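Re: [cell-users] Re: Drift in the two-arm tray cell - recalibrate on a schedule?
Date: 28 June 2018

The earlier message said:

> We have the same pair of white arms as the Lomorero people and the same
> complaint. The left one starts the week fine and by the end of it the picks
> are off toward the back of the table. Our vendor contact says to run the
> full Zuvero calibration every 1000 cycles and the problem goes away. We have
> been doing that since February and it does seem better. I'd suggest
> everybody adopt the same interval and we put it in the wiki. Also, has
> anyone tried the softer finger pads? The supplier claims 2000 hours.

I'd ask that we hold off on the wiki entry. "It does seem better" is carrying a lot of weight there, and I've been down this road with the Itura cell, where we calibrated on a schedule for most of a winter and got very good at calibrating. The drift came back each time. What was wrong was a finger bracket that had worked itself slack, and every calibration folded the slack into the numbers and hid it for a few days.

So before anyone signs up for 1000 cycles, or any other round number that came from a vendor, here is the order I go through on ours at Sundaram. None of it needs software. If all of it comes up clean and you still have drift, then by all means calibrate, and please post the before and after numbers.

1. Power and posture

Bring both arms up and let them sit before you judge anything. Green light on each base, no messages on the pendant. Then drive each arm to the same parked position you used last time and write the joint readings down on paper. If you didn't write them down last time, start now and come back in a week. I know that's annoying. A drift report with no baseline is a feeling, and I've had plenty of those too.

2. Fingers and brackets

Open the gripper all the way and look at it from the wrist camera before you put a wrench on it. You want to see how the two fingers sit relative to each other, and you want the view saved so you can lay the next one beside it. On our grippers the bracket screws show up in the wrist view as well, and I put a paint pen mark across each head after tightening. If the mark no longer lines up, stop there, you have probably found your drift. Don't bother clearing the table first - the usual test items can stay where they are, and a printed bag or a puzzle cube gives you something with sharp edges to compare against. 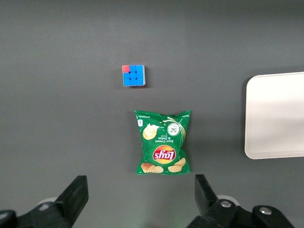
3. Wrist play

Power off, brakes on, hold the gripper body (the body, please, and never the fingers) and try to rock it. You're feeling for a click. A little give that comes straight back is the fingers flexing and doesn't bother me. A click does. On the Itura cell the click was there all along and three of us had put a hand on that gripper and called it normal.

4. Cables

This is the one I'd bet on for the earlier poster, going by "fine at the start of the week, off at the end". A cable that has crept out of its clip pulls on the wrist a bit more each time the arm reaches across, and it pulls in one direction, so the error looks like a clean offset and everybody blames calibration. Run the arm slowly through its farthest reach with somebody at the stop button and watch the loop at the wrist. It should stay loose the whole way. If it goes tight anywhere, re-clip it with more slack and repeat the run. Then look at the other end, where the cables come off the base.

5. The tray

People check everything except this. Ours is an ordinary tray with a raised rim and nothing holds it down. If an arm brushes the rim on the way in, the tray moves, and from then on every placement is "off" in the log even though the arm went exactly where it was told. I mark the corners on the table with pencil. Do that before you do anything with the pads, because a stickier pad holding an item that catches on the rim will shift the tray farther.

6. One slow pick

Last, run a single pick and place at low speed and stop with the item still in the fingers at the edge of the tray. You want to check three things from the side: whether the item hangs straight, whether the fingers will clear the rim, and where the wrist cable has ended up. I like a small cylindrical item for this because it will roll or tilt in the jaws if the pads aren't meeting evenly. A box will let you get away with a lot. Keep the other arm well off to its own side while you look.
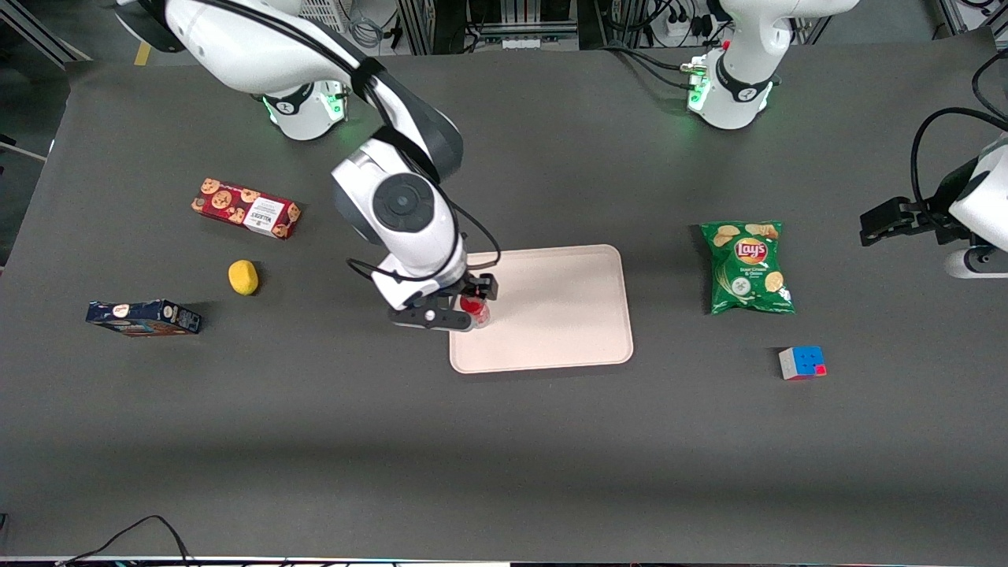
NUMBERS, AND THE PADS

Our current run stands at 961 cycles since the last full calibration, and I haven't touched it. The parked readings match the ones on paper. I'm not claiming that proves calibration is useless, it's one cell and one run, and we may well go bad next week. But it's enough to make me doubt that the interval is what matters.

As for the pads, 2000 hours of what? Closed on air in a test rig, or closed on glossy bags and carton corners all day? I asked the supplier that and got the same brochure back. We have one set on trial. They grip nicely and they pick up dust, and I wouldn't put an hour figure on them yet.

To the earlier poster: what would change my mind is a log with the interval and the parked readings side by side, for both arms, with a note of anything you tightened or re-clipped along the way. If you were also tidying cables in February when you started the new schedule, please say so. That would explain your improvement just as well as the vendor's number does.

I can send our paper sheet to anyone who wants a copy. It's a table with a lot of crossings-out, but the columns are right.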